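6.3 Tracking loss during a session

The session light turns amber and the log shows "pose lost" when the overhead camera cannot read a marker cube for 20 frames in a row. Stop recording before you look for the cause.

1. Lay both hands on the desk with the cubes facing up.

2. Check that each cube sits firmly on its black housing. A cube that rocks must be reseated.

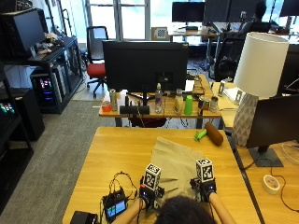
Figure 6-4. Hand kits with marker cubes, cloth task.

3. Follow the cables from the kit to the handheld unit. Free any loop that pulls when you reach forward.

CAUTION: Do not unplug a kit while the unit is writing. Files over 200 MB may be lost.

4. If the fault is in the gripper view, check for large objects held close to the lens – they hide the room and the Okier software drops the pose.
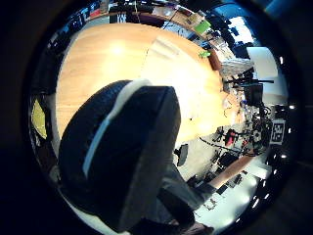 Figure 6-5. Gripper view with a dark object close to the lens.

5. Move the object away, wait 5 seconds and restart.

Note: If the light stays amber, save the log and send it to Urszula Gajewski at Neketeck support.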